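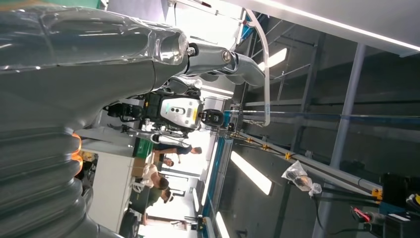
Crates and Boxes

Look in almost any big workroom and you will find things to put other things in. There is a green storage crate near the people in this room, and a tan cardboard box too. They both hold things, but they are made for different jobs.

What is cardboard?

Cardboard is made from paper. The paper comes from wood, or from old paper that has been mashed up with water and used again. If you tear the side of a moving box, you will see three layers. The two outside layers are flat and the one in the middle is wavy. The wavy layer is called the flute.

The flute makes the box stiff. You can test this at home. Lay a flat sheet of paper across two cups and put a coin on it. The paper sags. Now fold the paper back and forth like a fan and try again.

Cardboard is light and cheap, and an empty box can be folded flat. Water is bad for it. A wet box gets soft and the bottom can drop out.

What is a crate?

A crate is made to be used many times. Long ago most crates were wood. Today a lot of them are plastic. Some have holes in the sides to let air in, which is good for fruit and bread. Some have solid sides and a lid.

Many crates are a little narrower at the bottom than at the top. Empty ones slide down inside each other and take up less space. This is called nesting. Putting full crates on top of each other is called stacking.

How to pack one

Saron Gudeta packs boxes at the Stirstead warehouse. Her heaviest boxes weigh 35 pounds, and two people lift anything heavier. These are her rules:

Put heavy things on the bottom.
Fill the gaps with paper so nothing slides.
Stop when the box is full. A lid that bulges will not stack.
Write what is inside on the side of the box. You can't read the top once another box is sitting on it.

Lights overhead

Rooms where people work all day need plenty of light. Long, flat light panels on the ceiling spread it over a wide area, and several panels together make the shadows softer. That helps when you are reading a small label.

Words to know

Flute: the wavy layer inside cardboard
Nesting: fitting empty crates inside each other
Stacking: putting one crate on top of another

Written by Tavion Whitfield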